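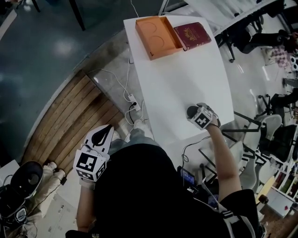

Why teach a robot with hand-held grippers when you could just drive the robot itself?
A hand-held gripper costs less than an arm, needs no booking, and lets a person move at the speed of a person. The price is paid later, when somebody has to work out from the recordings where each gripper was at every moment.

Two Hands, One Box: Does the Marker Cube Earn Its Keep?
Student project report, Stirkis group
Iman Hegazy and Teodoro Huerta

1. What we set out to do

The Stirkis group collects two-handed tabletop demonstrations with a pair of hand-held grippers. Each carries a cube printed with black-and-white square patterns, which lets a camera elsewhere work out the gripper's position and angle. The grippers also have cameras of their own, so position can be estimated from how the room slides past. Our supervisor wanted to know whether we needed both. We wanted to know whether we could finish by July.

Our task was modest. A box and a book are on a table, and the person has to bring them together and square them up with one gripper on each. A child of four would do it in seconds and then wander off.

2. Method

We recorded 126 demonstrations between us. Each was processed three ways: cube only, gripper camera only, and both combined using Hladun, the group's fusion script. Hladun was written by a former student and contains a comment reading "fix this properly", which we respected by leaving alone.

Every recording began and ended with both jaw tips touching the tabletop. The table is flat and does not move, so any gripper that ended up below it on our plots had a tracking problem. We called this the drowning test. A run failed if either jaw went more than 7 mm under the surface.

Of the 126 recordings, 108 were kept. The rest were thrown out before processing for missing or badly timed data, most of them from our first two afternoons, when we were still learning which button did what.
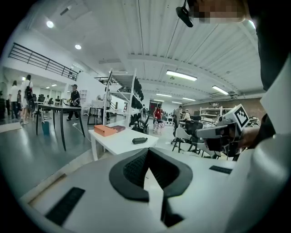
3. Results

Cube only did very well while the cube was in view and had nothing to offer when it wasn't. Reaching across with one arm hid the opposite cube, and the plot then showed the gripper waiting politely in mid-air until its cube came back.

Gripper camera only never lost sight of everything, but it drifted. Slow runs drifted more than quick ones, which was annoying, as we had both been told to slow down. It was also worst when the other gripper filled much of the view, and in a two-handed task that is a fair share of the time.

The combined version failed the drowning test in 3 of the 108 runs. All three were Teodoro's. He would like it recorded that he did the harder half of the reaches.

4. What we would change

We only used one table, and two people of similar height. A second outside camera would probably cure most of the hidden cube problem, and we would try that before touching Hladun. We would also start the file names with the time of day, having spent one whole morning matching recordings by hand.

The processed runs are in the Stoment folder on the group drive, with the rejected ones kept separately. Please don't rename anything until Iman has finished her plots.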